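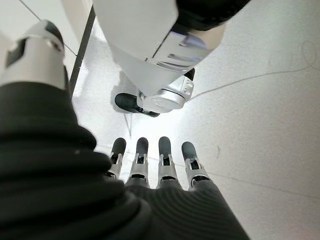 Why does soap help water to wash away grease?

Soap is made of tiny bits that like water at one end and like grease at the other, so they can hold on to both at once and let the water carry the grease off.

To see why that matters, think about what happens when you pour a spoonful of cooking oil into a glass of water. You can stir and stir until your arm aches, and it will swirl about very prettily, but leave it for a minute or two and there it is again – a yellow layer floating on the top. Water sticks to itself very well, and it leaves the oil out.

Now, those tiny bits of soap have a name, and it is a lovely long one to say at breakfast: surfactants. Picture each of them as a tadpole. The head likes water. The tail would much sooner be in grease, so when a soapy sponge meets a buttery smear, all the tails go diving in and all the heads are left poking out. Soon there is a little ball of grease with heads all round it, and the water is perfectly happy to take it down the plughole.
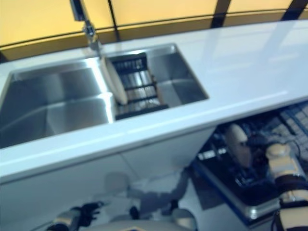

Try it with pepper

You will need a shallow bowl of water, some ground pepper and a drop of washing-up liquid. Ask a grown-up first, and keep the pepper away from your eyes and nose (Verena Marti's class at Reltham sneezed all the way to lunch!).

Sprinkle the pepper over the water, so that it floats. Dip a clean finger in the middle and watch what the pepper does, which will be not very much. Then put a dab of washing-up liquid on your fingertip and dip it in again. The pepper rushes out to the sides!

Water has a sort of stretchy skin on top, pulling in every direction. The soap makes that pull weaker in the middle, and the stronger pull round the outside drags the pepper away. If you want another go, rinse the bowl well and start with fresh water.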